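FOR IMMEDIATE RELEASE

8 March 2020

Samarakoon Workshop opens its doors to show off Flultine, the robot we built between dinner and bedtime

Hi, I'm Imtiaz Wijesinghe, and I'm the one who keeps posting on the Samarakoon message board asking if anybody has a spare cable. I've been asked to write our press release this year, so please forgive me if it sounds more like a letter (I've never written one of these before, and the last one we sent out was four lines long and had the wrong phone number in it).

The news is this: Flultine, our two-armed home robot, is up and running, and we'd love for you to come see it at our open house in June!

Flultine started as a pile of parts on my bench at the shared workshop and a bet over whether a few hobbyists could build something that handles small things around the house. We're 27 members, and most of us had never wired up anything bigger than a doorbell. I certainly hadn't. My background is in flooring, so I was the guy who knew how to make the base roll over carpet, and everything past that I had to learn from the people at the next bench.

The arms came first and took the longest. We went through 4 versions of the wrist before we had one we liked, and I still have the first three in a shoebox at home. The second version could turn just fine but sagged the minute you gave it anything to hold. For the third we changed the bracket, which fixed the sag and then got in the way of the cable, so back we went. Cable routing ate up more of our evenings than any other job -- if you're planning a build of your own, leave yourself slack at every joint, and then leave some more.

The control software is called Dostano, and we wrote it ourselves. It runs on an ordinary laptop, and you can change a hand's grip without stopping the whole robot, a feature I begged for after a long night of restarting everything just to make one finger close a little softer.

We moved a lot of our work out of the shop and into a room with real furniture this winter. A workbench is flat and bright and tidy (well, ours is flat), and a bathroom counter has a faucet to reach past and a basin right where you want to put your elbow. Toothpaste has turned out to be my favorite thing to work with. It's light, it's squishy, and you can tell right away when the grip is too hard!
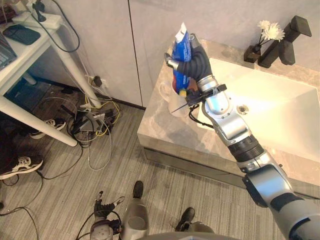

Samarakoon Workshop -- Home Robotics Club

Holding the tube upright over the cup is the part I like showing people, with those black fingers wrapped right around the middle. Next on my list is cleaning up the cables on the floor, and yes, my family has brought this up.

At the open house you'll be able to meet the team, poke through our spare parts, and try Dostano for yourself. We'll also be handing out the plans for Clatix, a smaller one-armed kit meant for a kitchen table. Parts for a Clatix come to $375 if you buy everything new, and less if you're good at scrounging. Kids 8 and up are welcome to drive the arm with one of us standing by.

Admission is free and so is the coffee. If you write for a paper or run a website and want to visit before June, just ask for me at the workshop's front desk. I'm there most evenings, and I'm happy to talk about wrists for as long as you can stand it.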